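Teaching an Arm to Clean Up After Crepes: Collecting Demonstrations for the Wirkwood Task Set
Project report, Sturley Robotics Lab course
Melur Sitompul
October 2021

1. Background

The Wirkwood task set is a group of short kitchen jobs that the lab uses to train policies from human demonstrations. When I joined, it already had pouring, stacking and drawer opening. My part was to add wiping, starting with a crepe griddle. The learning side of the project was done by the Melard group and is covered in their report. Mine is about getting the examples.

2. Setup

We used one arm with a two-finger gripper and a small camera at the wrist. A second camera on a tripod looked at the whole table. The operator moved the arm with a handheld controller from a chair to the left of the table. Each episode was saved with both video streams, the joint positions and the gripper opening. The griddle was never plugged in.

An episode began with the arm at its home pose and a paper towel somewhere on the plate. The operator had to pick up the towel, wipe the plate from one side to the other, and let go of the towel outside the rim. We set a limit of 90 seconds. Anything longer was stopped and marked as a failure.

3. Collection

The goal was 900 good episodes by the end of September. The first 500 went slowly because I changed the instructions twice. At first I folded the towel into a flat square each time, which made it lie too close to the plate for the fingers to get under it. After that we crumpled it by hand before dropping it. The grasp got easier, but the towel had a different shape every time, and operators disagreed about where to grab it.

We settled on a simple rule: take whichever part stands up or hangs free, and close the fingers low. If the towel slipped out, the operator could try again once. We kept those second tries in the data and gave them their own label.
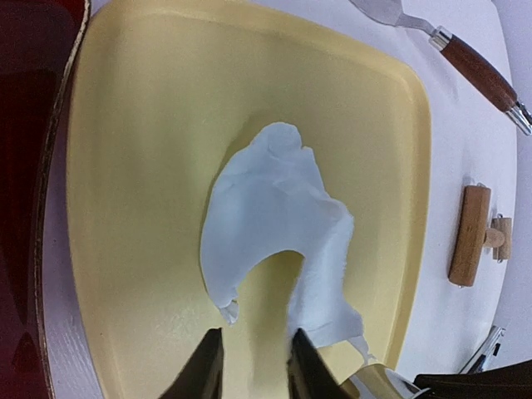

Grasp labels took more time than I planned. The label has to say whether the towel is held, and from the wrist view this is often hard to judge. A bunched towel can arch up in the middle with two ends hanging down, and the right-hand end may look caught between the fingers while the rest still lies on the yellow plate. I marked frames like that as "contact" and saved "held" for when the towel clearly moved with the gripper. The spatula and the wooden spreader stayed on the table beside the griddle as clutter, so the policy would see things it should leave alone.

4. Results and problems

We reached the goal with nearly 2,000 attempts recorded in total. Most of the rejected ones ran over the time limit or ended with the towel still on the plate. Torn towels were the other main cause — pressing too hard on the wipe did it almost every time.

For the next round, I would write the label rules before recording anything. I would also add a cloth, as the Kalogeropoulos section of the lab has asked for one.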